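Drawer dishwashers -- worth it next to the sink?

Kitchens and Laundries > Appliances

khalil_t
We're about to sign off on a kitchen for our unit and I'm stuck on the dishwasher. The planner has drawn in a single drawer to the right of the sink. I had a full-size one in mind. There are two of us, three on the weekends my son is here, and we cook most nights.

The quote with the single drawer is $3515 for appliances, and swapping to an ordinary 60 cm machine takes $200 off that. So the smaller one costs more, which seems backwards to me. What I'd gain is a deep cupboard underneath for pots.

Has anyone lived with one for a few years? I'm mostly interested in plates and bowls, and whether you end up hand washing the rest anyway.

Palamarchuk S
We had one for six years in our last place. For two people it's fine. You run it every night and it's never the big job of emptying a full machine. Plates along one side, bowls in front, mugs wherever they fit.

The thing it doesn't do well is big pans. Anything wider than a dinner plate went in the sink. If you cook most nights you'll be washing a fry pan and probably an oven tray by hand, so make sure the sink is long enough.

I would not go back to bending down for a full-size one, though. My knees aren't great.

radymyr_h
I'd take the full-size and save the $200. A drawer is half a dishwasher for more than the price of a whole one. When your son is over you'll be running it twice a day. Ours broke down in the fourth year and the repairer wanted more for the part than I'd paid for my first dishwasher.

Palamarchuk S
Mine never broke down, for what it's worth. Which brand was yours?

radymyr_h
Buschmann. The lid that comes down over the top stopped sealing and it left a puddle in the cupboard below. That's the cupboard you're supposed to be gaining, so keep it in mind.

Olesia L.
We have a drawer on the right of a long sink, in a white benchtop, and I think it's the best part of the kitchen. The sink matters more than people expect. We went for one long rectangular bowl in stainless with no divider. I nearly got a bowl and a half and I'm glad I was talked out of it. A roasting tin lies flat in ours.

There's a black rack that sits down in the right-hand end of the sink, the dishwasher end. Things I wash by hand go on that to drain, so the water goes into the sink and I don't have a tray taking up bench space. Rinsed plates wait there too if the drawer still has clean dishes in it. 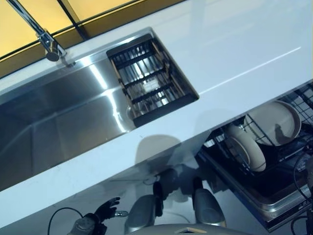
Loading goes quickly because it's all within arm's reach. I stand at the sink, rinse, turn a little and put the plate in. No walking about with a dripping bowl. With a drop-down door you have to step back to open it, and in a narrow kitchen like ours that means two people can't get past each other.

What I'd warn you about is deep bowls. Our pasta bowls have to stand upright, and each one takes the room of two plates. If all your crockery is that shape you won't fit much. We bought flatter ones in the end, and the deep ones come out for soup.

khalil_t
Thanks Olesia, that's very close to our layout. Two questions. Does the rack in the sink get in the way of the drain? And how do you find the white bench beside it? My partner wants gloss white and I'm picturing tea stains.

Olesia L.
The drain is at that end on ours, but the rack lifts out in one go, so no. I take it out every few days and scrub under it with a bottle brush, otherwise you get a bit of slime. It's not hard.

The white is all right. Tea wipes off. Turmeric didn't the first time, but bicarb and a day by the window got rid of most of it. What shows on gloss is smears, more than stains. Under the lights you can see every wipe, so I go over it with a dry tea towel last thing at night. If you hate doing that, get matte.

illia.y
I install kitchens, so a few practical points.

Put the drawer on the side you scrape to. Most right-handed people hold the plate in the left and the brush in the right, and some then find it easier to load to the left. Stand at your current sink and act it out before you sign.

Check that you can open the cutlery drawer with the dishwasher open. I see this one wrong all the time, usually in corners.

Leave a gap between the sink cut-out and the dishwasher space. Your bench supplier will have a minimum. I've had to send back a top because the planner had the two nearly touching.

On the price, Radymyr is right that per plate you're paying more. You're paying for the layout. If you have the room for a full-size machine and neither of you minds bending, there's no reason to spend it.

radymyr_h
That's what I said, with more words.

illia.y
You also said it would leak. I've put in 17 of them over the last few years and been called back to one. That was a kinked hose and it was my fault.

Palamarchuk S
Can I ask about splashbacks while you're here? We're doing coloured glass behind the sink. Olesia, yours is glass too, isn't it?

Olesia L.
Yes, amber glass in panels, with thin dark lines between them. I wanted something warm because everything else was going to be white and steel. It throws a yellow colour onto the tap, which I like and my husband doesn't. Water spots don't show on it as much as they do on the tap. I'd say the chrome is the fussiest thing in that corner. I do it with a bit of vinegar on a cloth and then dry it.

Go and look at a big sample in your own kitchen first. In the Terkance showroom it looked nearly orange, and at home in the morning it's more like honey.

radymyr_h
I'd never put yellow glass in. You're stuck with it for 20 years. White tiles and a pot plant.

Olesia L.
We all have to look at our own wall, Radymyr.

khalil_t
Acted it out last night with a plate and a brush as Illia suggested. I'm right-handed and I load to the right every time, so that part of the plan stays. My partner goes left, but he does less of the washing up, so he's outvoted.

The cutlery drawer does clash. It was drawn around the corner from the dishwasher and the two fronts would hit. I've asked for it to be moved to the other side of the cooktop and they're redrawing it now.

Still undecided on size. I measured our dinner plates and they're 28 cm. The Sivton drawer on our quote says it takes plates up to 29 and the Rundis says 27, so that rules one out. I'm going to carry a plate and two bowls into the shop and try them.

Palamarchuk S
Take your tallest glass too. That's what caught us out. Wine glasses had to go in on a slant.

illia.y
And pull the drawer all the way out with something in it. The cheaper runners sag when they're loaded. If the shop won't let you try that, find one that will.

khalil_t
Will do. I'll post again in May when it's in, and Radymyr can tell me what I did wrong.

radymyr_h
Put a tray in the cupboard under it. I mean that seriously, a plastic one from the hardware store is a few dollars and you'll see a drip before it gets into the chipboard.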